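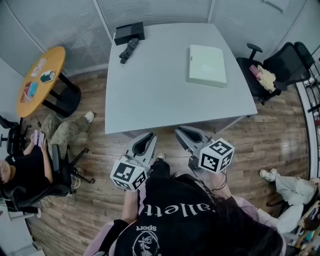 PROPS & PERFORMANCE GEAR

December — by the Lalberg shop desk
2 min read

I've been juggling for 16 years and I still get silly about a new set of clubs. The Lalberg Velbridge is my favorite thing we sell right now! It's 13 ounces lighter per set than our old one, so my wrists don't hate me after a long street show (and I do a lot of those). The handle wrap comes in red or plain white. You can swap the knobs yourself with a coin — I did mine on a bus. Three clubs and a drawstring bag per set. Fire clubs are on a separate page, please don't light these.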